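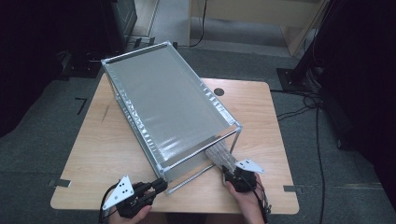 Girka was a comics weekly published in the river town of Zendara, and I've been collecting it long enough that I figured I should write up what I know. It ran for 275 issues, plus 3 summer specials that most checklists leave out (I own two of them and I'm still hunting for the last!).

The publisher was Tsang, a small printing house that had done mostly calendars and seed catalogs before that. Early issues had 72 pages on cheap gray paper, with color on the cover and the center spread only. Later on the count went up to 84, mainly to fit more letters and a second adventure serial.

The best-known strip is Grovov, a comedy about a ferry pilot who is scared of water. It started as a half-page filler, got moved to the back cover, and pretty much took over the magazine — my older issues are nearly all missing that cover, so I guess kids pulled it off and pinned it up.

Original art is hard to find. Tsang kept the pages flat in drawers for years and then gave most of them to the town library, which shows a few every March. The reading room also has a nearly full run of the weekly, and you can ask for bound volumes at the desk.

Last updated August 31, 2019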